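Paludell Irregular Marble Flooring
Product group: natural stone, interior floors
Supplied by Turico

Paludell is a white marble floor covering made of irregular polygonal pieces with narrow grouted joints. The base color is milky white with soft gray clouding. Beige, cream and faint pinkish tones occur throughout the material.

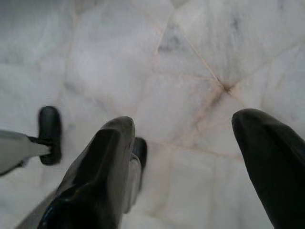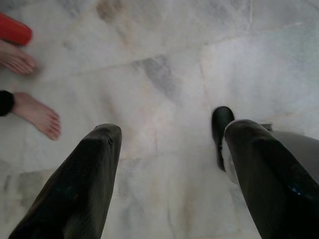 Page last changed: February 24, 2023

General

The stone is cut and calibrated by Martinelli, a stone works in operation since 1928. Pieces are sawn with straight sides and an irregular outline. No two pieces in a delivery are required to match in shape or area. The floor is laid as loose pieces to a dry layout. It is not available on mesh sheets.

Paludell is intended for indoor floors in homes, offices, showrooms and similar rooms with foot traffic and light rolling loads. It is not intended for outdoor use, commercial kitchens or workshops where acids, oils or abrasive dust are present.

Technical data

Material: natural marble, calibrated
Thickness: 11 mm
Face finish: honed, 800 grit
Edges: sawn, arris lightly eased
Joint width: 3 mm
Back: sawn, not resin coated
Substrate: concrete or cement screed
Heated floors: permitted, see Installation

Color and veining

Gray areas appear as diffuse clouds or as narrower streaks crossing a single piece. The darker charcoal patches are part of the normal range. They are not sorted out at the works and are not a ground for complaint. In the first view, a darker patch of this kind is present near the top; the second has a gray streak running diagonally through one tile. Buyers who need a more even floor should order the Select sorting, in which pieces with strong gray marking are removed before packing.

Veining does not continue from one piece to the next. The layout should distribute dark pieces over the full area of the room. Place them before any adhesive is mixed.

Small natural variations in translucency are normal. Samples show the type of stone but cannot show its full range. For areas where a close match matters, request a packing review from the same block number before the order is released.

Surface

The 800 grit finish gives a low sheen without a mirror reflection. Fine scratches from normal use are less noticeable than on a polished face, and the floor can be rehoned in place. A polished finish is available to order. Polished and honed pieces should not be combined in one room, as the same stone reads lighter in one finish than in the other.

Joints and grout

The standard joint is 3 mm. Wider joints change the look of the floor and use more grout than the quantity listed on the packing slip. Where several corners meet, the joint area is larger and should be packed firmly in two passes. Low or poorly filled junctions collect dirt and become darker than the surrounding grout.

The recommended product is Trovar Fine Joint, a cement grout suitable for marble. It is stocked in these colors:

White
Warm sand
Pale rose
Light gray

Warm sand and pale rose follow the tan and pinkish tones in the stone and leave the outline of each piece visible. White gives a less marked pattern. Dark grout is not recommended with Paludell. Pigment can enter the stone at the edges and cannot be reliably removed.

Installation

1. Check all crates before work starts. Compare block numbers. Pieces that have been laid are considered accepted.
2. The substrate must be dry, level, firm and free of dust. Existing cracks and movement joints must be treated before layout.
3. Lay out the floor dry in sections. Begin along the longest visible edge and work toward the door. Trim pieces with a wet saw where required.
4. Avoid long continuous straight joints. Avoid very small pieces at thresholds and along walls.
5. Apply a white, non-staining adhesive suitable for natural stone. Use full contact bedding and back-butter each piece. Gray adhesive may show through the lighter areas.
6. Check height across each junction with a straightedge while the adhesive is still workable. Lippage is harder to correct where many pieces meet.
7. Allow the adhesive to cure as stated by its manufacturer. Vacuum the joints, then seal the face and grout.
8. Remove grout haze with clean water and a white pad. Do not use acid cleaners.

For heated floors, the system must be tested and switched off before laying. Return it to service gradually after the adhesive and grout have cured. Movement joints in the screed must be carried through to the stone surface.

Sealing

Marble is porous and is supplied unsealed. Apply a penetrating sealer before grouting and again after final cleaning. Test the sealer on a spare piece, as some products darken the stone. Sealing slows the uptake of liquids. It does not prevent etching by acids such as lemon juice, vinegar or wine.

Cleaning and care

Sweep or vacuum with a soft brush head. Wash with a neutral stone cleaner diluted as directed, and change the water often. Do not use vinegar, descaler, scouring powder or colored pads. Place mats at outside doors. Fit felt pads under furniture, and check them for trapped grit.

Dull marks from acid are damage to the stone surface and cannot be washed off. Small marks can be honed by hand by a stone finisher. Larger areas should be reworked by machine across whole pieces, with the finish carried to the joints.

Ordering and packing

Paludell is sold by area and packed on edge in timber crates. The order quantity must include an allowance for cutting. This allowance is larger than for rectangular tile and depends on the room outline. Send a dimensioned plan with the inquiry, including columns, thresholds, floor boxes and the required movement joints.

Crates must be stored upright, under cover and clear of wet ground. Keep spare pieces from the original delivery. Later orders are cut from other blocks and may differ in tone.

Standard and Select sortings are cut to order. The works is closed in July, and orders confirmed shortly before that month are scheduled after the closure.

Related items

Paludell straight-cut border strip, same thickness
Paludell stair tread, honed, front edge eased
Trovar Fine Joint grout
Trovar neutral stone cleaner

Technical contact: Priit Luik, Turico, natural stone department. Please quote the block number on the crate label with any question about delivered material.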